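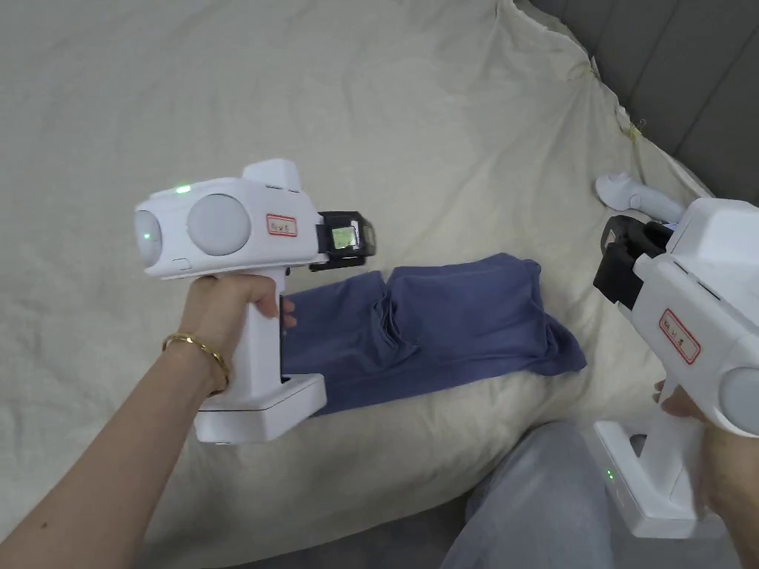 Margarida Cordeiro had told her, by email, that the second chapter read as if a different person had written it, and that the contest rules at Kuncombe were strict about co-authors.

Dena printed the email and put it under the manuscript. She had paid Standero 48 dollars to edit that chapter. They had changed the sister into a cousin and taken out the ferry.

She went back to the old file from March. The ferry was still in it. So was the sister, who talked too much.

It took her 3 hours to put them back. She fixed two commas Standero had been right about - she wasn't proud - and wrote to Margarida.

"Same person," she typed. "Chapter attached."

Then she went down to see if the mail had come.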